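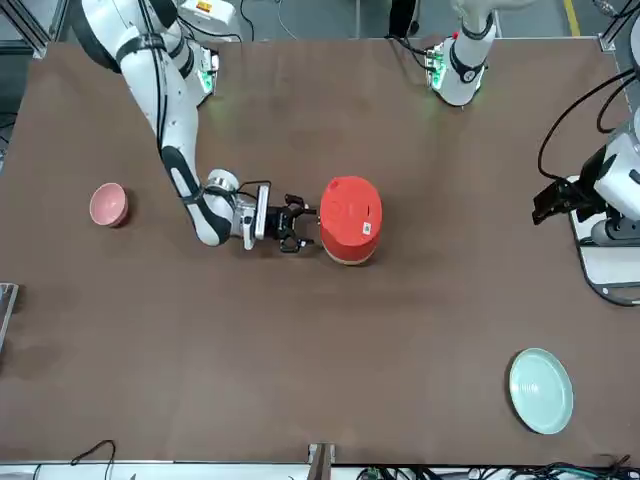

One buyer at Thongdee asked whether the Rolum table oil can go over old varnish, and the short answer is no. The oil has to soak into bare wood. On a sealed surface it sits on top, stays sticky and collects dust.

## Rolum Table Oil, Satin

Rolum is a one-part finishing oil for indoor tabletops, counters and shelves. It darkens most wood slightly and leaves a low sheen. The formula is unchanged from the earlier Gondia label; only the can and the cap are new. Leftover Gondia stock can be mixed with it in any amount.

| Item | Value |
|---|---|
| Can size | 500 ml |
| Coats, new wood | 2 |
| Storage temperature, maximum | 70 °F |
| Shelf life, unopened | 40 months |
| Thinner | Not required |
| Cleanup | Mineral spirits |

### Application

1. Sand with the grain and remove all dust.
2. Stir the can. Do not shake.
3. Spread a thin coat with a lint-free cloth or a white pad.
4. Wipe off whatever has not soaked in after 40 minutes.
5. Leave overnight and repeat.

End grain takes more oil than the face and may need an extra pass along the ends of the board. Oak and walnut can be coated as they are. Oily tropical woods should be wiped with solvent first, and a test patch is advised — some of them never dry evenly.

Light scuffs can be repaired locally. Rub the spot with a fine pad, apply a small amount of oil and feather it outward. Deep scratches need sanding back to bare wood.

### Safety

Oily rags can heat up and catch fire without a flame. Spread them flat outdoors to dry, or keep them under water in a closed metal can. Work with the windows open.

### Ordering

Sold singly or by the case through Vasivgate. Matte is out of stock and returns in the spring. Cans filled before November carry the old cap, which needs a flat screwdriver to open.

Data sheet revised December 2018.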